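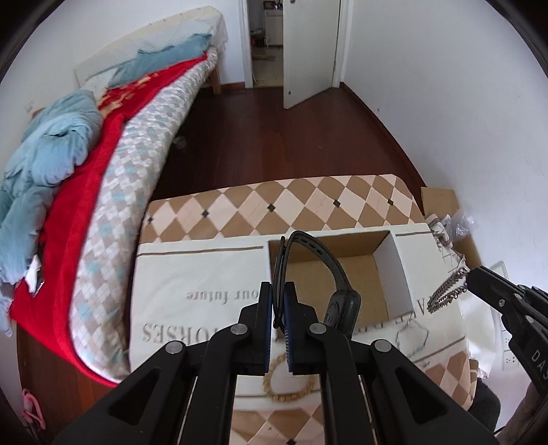
Prasero opens mail-in box service for unworn watches and bracelets to all customers

One flat-rate box now covers wristwatches, fitness bands and costume jewelry

PLEMITZ, June – Prasero, which buys, cleans and resells used wristwatches and everyday jewelry, today opened its mail-in box service to all customers. Until now the service was open only to people who had bought from the company before.

Customers order an empty cardboard box through the Prasero website, put in the watches, fitness bands, bracelets and chains they no longer wear, and send it back with the prepaid label. Prasero checks each item and makes an offer by email. The customer can take the offer for everything, take it for some of the items, or have the whole box returned. Postage is free in all three cases.

During the trial the company received 2,242 items. Of these, 1,745 were bought and put up for resale. The rest were returned to their owners or, with the owner's written permission, taken apart for parts and metal.

"Most of what we get is ordinary," said Domenica Schnyder, managing director of Prasero. "A fitness band that was replaced by a newer one. A gold-colored bracelet somebody wore to two weddings. People think these things are not worth the trip to a shop, and for one bracelet they are often right. With a box on the kitchen table they put in four or five pieces at once, and then it makes sense for them and for us."

What can be sent

The service takes analog and digital wristwatches, fitness bands, spare straps, bracelets, necklaces and rings. Items do not need to be in working order. Watches with a cracked face are accepted, as are straps without a watch. Gold-colored and silver-colored pieces are welcome whether or not the customer knows what they are made of. Prasero tests the metal before making an offer and writes the result in the email.

Pocket watches, wall clocks and loose stones are not part of the service. Any single piece the customer believes to be worth more than the insured amount printed on the label should be brought to the Plemitz counter in person.

How to pack a box

Trial customers asked more questions about packing than about prices, and the instructions inside the lid have been rewritten as a result. The new text reads as follows:

Lay everything out on a cloth before you start, so that small parts do not roll off the table.
Take a photo of each watch from the front and the back. The markings on the back help us identify the model.
Sign out of any account linked to a fitness band and remove the band from your phone.
Close bracelets and chains if the clasp still works. Put each chain in its own paper bag.
Wrap watches one at a time, with the strap folded around the case.
Leave out the original packaging unless it fits in the box with the lid closed.
Fill in the item list and place it on top.

Boxes can be ordered singly. Landlords, hotels and lost property offices can order up to 100 at a time, delivered flat.

Fitness bands are the largest group

Prasero had expected mainly older watches with hands. In the trial, fitness bands made up the largest single group, and many came in with a worn strap and a body in good condition. The company has since added a bench for strap replacement at its workshop and now keeps perforated straps in the most common widths in stock.

"The strap is what goes first," said Siyabonga Molefe, who runs the workshop. "The holes stretch or the loop tears, and the thing ends up in a drawer. Fitting a new strap takes a few minutes. We also get bands where the strap is fine and the charger is missing, so please send the charger if you can find it. It changes the offer."

Every resold band is reset and charged, and then worn for a full day by a member of the workshop staff before it is listed. Watches with a battery get a new one. Bracelets are cleaned, and worn clasps are replaced when a matching part is available. If the color of a plated piece has rubbed away in places, the listing says so and shows it.

Partners

The boxes are supplied by Trikard, a maker of folding cartons. They are white on the outside with a plain brown bottom, and they close without tape. Trikard will take back boxes that are too damaged to go out again.

"Prasero wanted something that could make the trip several times," said Lâm Đinh, account manager at Trikard. "We changed the board once during the trial after the corners came back crushed. The current version has held up better."

Items that cannot be resold go to Oosthuizen, a family-run metal and electronics dismantler. Batteries are removed in Plemitz before anything is passed on.

"Mixed jewelry is slow work," said Marthinus Ntuli, operations manager at Oosthuizen. "Gold-colored can mean a lot of different things. It comes to us already tested and sorted, and that saves us a day on every load."

Availability

Boxes can be ordered from today on the Prasero website or picked up at the Plemitz counter, open from 9 a.m. to 4 p.m. Offers are normally sent within five working days of a box arriving. Customers have the same length of time to reply, and a reminder goes out before the deadline. If there is no reply, the items are sent back.

About Prasero

Prasero buys used wristwatches, fitness bands and everyday jewelry from private owners and sells them online after cleaning and repair. The company's workshop, store room and customer counter share one address in Plemitz.

Press contact

Lindiwe Mokgethi
Communications, Prasero
Photos of the box and interviews with workshop staff are available on request.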